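Drarnbridge Benchtop Sealer, 3 kg tube kit

Filali Surfaces > Stone & Concrete Care > Sealers

$189.00 inc. GST
In stock, ships from our Golik Road warehouse

Penetrating sealer for concrete, granite, limestone and most unpolished stone. Matte finish, won't change the colour much. Slight darkening on limestone, so test a corner first. Food safe once cured.

What's in the kit
Sealer, 3 kg
Two foam applicators
Microfibre cloth
Gloves (large only at the moment, sorry)
Instruction card

How to use
Clean the bench with a neutral cleaner. No vinegar. Let it dry overnight, longer in winter. Thin coat, wait 13 minutes, wipe off the excess. Second coat same way. Don't leave puddles, they dry cloudy and you'll be sanding. Keep the kettle and anything oily off it untill the next day.

Coverage
Two coats on a normal kitchen with a bit left over. Rough concrete drinks more. Anything longer than 2000 mm with a sink cutout, buy the Drotell top-up bottle as well.

Not for
Laminate, timber, glazed tile, engineered stone with a factory polish. Ring us if you dont know what you've got.

Reviews

Séverine Bailly
Good stuff. Red wine wiped straight off. Smell hung around for a day.

Lahcen Ouazzani
Did a grey concrete bench and the laundry one. Gloves too big. Would buy again.

Delivery and returns
Metro orders before noon go same day. Unopened kits can come back within a month, opened ones can't. Trade accounts, ask for Witold.

Price checked April 17, 2025. Top-up bottles back in May.

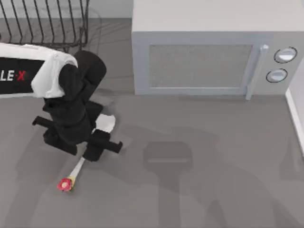
Colour samples are free, one per household, pick them up at the counter or add to your cart with any sealer order.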